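Freight > Procurement > Threads

3 min read

Elif Naz Duman
8 Oct 2018

I buy freight for Draser, a mid-sized maker of shelving and store fixtures. We just closed our yearly truckload bid. Posting some notes while they're fresh.

The first thing I did was throw out last year's lane list. It had more than 4000 rows, and a lot of them were the same lane typed in different ways. "St Louis" and "Saint Louis" were getting separate bids.

After cleanup we grouped by origin and three-digit ZIP. Carriers told me it was the first file from us they could price without calling.

We invited 15 carriers. I wanted fewer. Emiliano Prieto, who runs our dock in Drernholm, wanted every name that had ever shown up on time. We settled on his list minus the ones with lapsed insurance.

Two rounds. Round one was blind. In round two each carrier saw its rank per lane but no prices. I'd keep that.
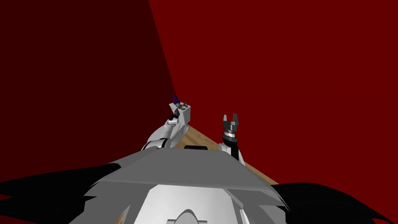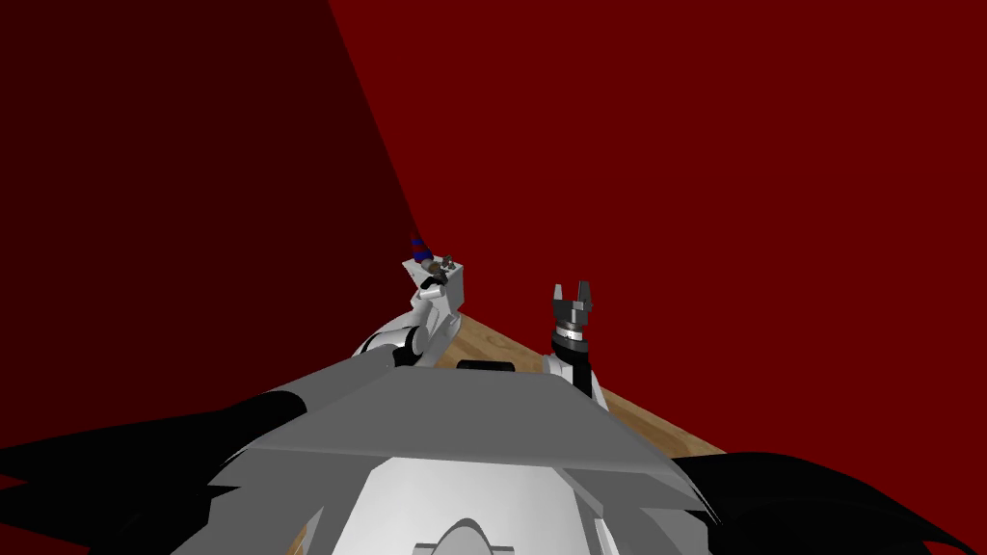 Fuel was the mess. Half the bids came back with the carrier's own surcharge table and half with ours, so the line-haul rates couldn't be compared. Next time our table is the only one allowed and it goes on the first tab.

Meda came in lowest on the southbound lanes and also turned down the most tenders last winter. We gave them the backup spot on those and the primary on two short lanes out of Drernholm. They weren't thrilled.

Dankwa was a little higher but committed to weekly volume in writing, including December. That's worth paying for - our spot spend in that month is what wrecks the budget.

Detention: we asked for two free hours and a flat rate after that. Most agreed. Emiliano pointed out we can't hold anyone to it if our own gate times are written on a clipboard, so he's moving those into the yard system first.

We ended up with 6 primaries. Routing guide goes live in two weeks - award letters are out, and I'm still waiting on one signed rate sheet.

Someone asked about mini-bids. Yes, for new lanes only. I'm not reopening the awarded ones mid-year unless a carrier drops below the acceptance rate in the contract.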